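Kitchen people wanted for February, part time, at Pravodport

Do you wipe down other people's counters when you visit? Do you have opinions about crumbs under a microwave? Then please keep reading, I might have a job for you.

We're looking for 2 people to look after the shared kitchens at Pravodport through February, with a good chance of staying on after that if we all like each other. It's cleaning work, mostly counters, cabinet fronts and cooktops, plus a bit of putting away and a bit of restocking. No experience in a cleaning company needed. If you've kept a busy family kitchen going, or closed up a cafe at night, you already know most of it.

A little about the place. Pravodport is a building of small furnished apartments on MacRitchie, let by the month to people who are in town for work or a course. Each floor shares one kitchen, and those kitchens get used hard. Somebody is frying eggs at six in the morning and somebody else is making noodles at midnight, and in between there's a steady trickle of tea, toast and reheated leftovers. I love that about the building! It does mean the counters never get a day off.

The counters are speckled stone, pale, with little gray and brown flecks all through them. They look great and they are terrible snitches in one way and terrible liars in another. A greasy streak shows up the moment the light hits it. A scatter of pepper or coffee grounds, though, disappears completely into the flecks, and you only find it with your hand. So we clean by feel as much as by eye. I run my palm along the whole surface, right to the back, then along the front edge, and you'd be surprised what turns up (sugar, mostly). 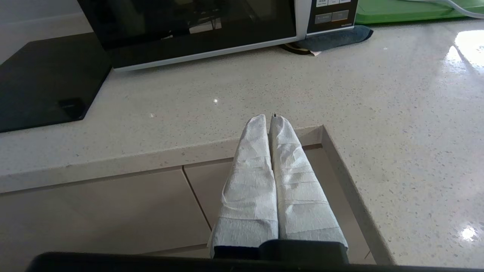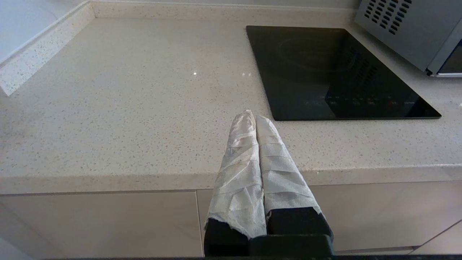
Ragnheiður Ragnarsson
Kitchens and Common Rooms, Pravodport

So, the work itself. A round starts with the counter cleared. Mugs and pans go in the sink or back in the cabinets, food goes back on its owner's shelf, and anything without a name on it goes in the box by the door. Then a dry pass with paper towel to pick up crumbs, a damp pass with a cloth, and a dry pass again so it doesn't streak. Please do the passes in that order. I've seen what happens when wet crumbs get pushed into a corner and left overnight, and it's like scraping off mortar.

The microwave gets pulled forward on every round. Wipe behind it, wipe under it, push it back. The black glass door gets its own clean cloth, and the border below the glass wants a quick rub too. Inside, we do a bowl of hot water with a slice of lemon for a couple of minutes and then a soft cloth. No scouring pads anywhere near it, ever.

The induction cooktop is black glass as well and it's the thing I'm fussiest about. Sugar and starch burn on fast. Check that it has cooled, lift the worst with the plastic scraper, then use the cream from the tub marked Etum and buff it dry. Run a folded paper towel around the rim where the glass meets the stone, that little line collects everything.

Then the cabinet fronts. People open them with sticky fingers and spills run down over the counter edge, so go over the tops of the doors and along the gaps between them. It takes five minutes and makes the whole room feel newer. The corners where two runs of counter meet need the same care, a cloth tends to skip right over them.

Hours and pay, the bit you scrolled down for. There are two shifts: early, from 7 in the morning until 11, and evening, from 6 until 10. You'd take one of them, five days a week, and we can talk about which days. Pay is 456 a week before tax, and there's an extra 344 at the end of the month for whoever does the deep clean, where we empty the cabinets and wash the shelves. Split it between you or take turns, I don't mind. Gloves, cloths and aprons are ours. Lunch or supper is on the house, cooked in a kitchen you've cleaned yourself, so do a good job.

You need to be able to stand for most of four hours, reach the back of a deep counter, and lift a full recycling crate. If any one of those is a problem, tell me anyway. Pramila Garg on the evening side can't do crates because of her shoulder and we just swap jobs around. You don't need perfect English. You do need to be okay with residents wandering in and chatting while you work, because they will, and some of them will offer you food.

Training is two paid shifts alongside Kiyoshi Tsuchiya, who set up most of our routines. Bring shoes that grip.

How to apply: write to the Tultuveck office, which handles hiring for the building, and put "kitchens" at the top so it comes to me. A few lines is plenty. Tell me which shift you'd like, when you could start, and how you would get dried egg off a stone counter without scratching anything. I read every answer to that one and I've changed how I do it twice. References are nice but one is enough, and it can be a neighbor or an old landlord.

If you've applied before and didn't hear back, please try again. We moved offices last fall and a stack of letters went missing, and I'm still sorry about it.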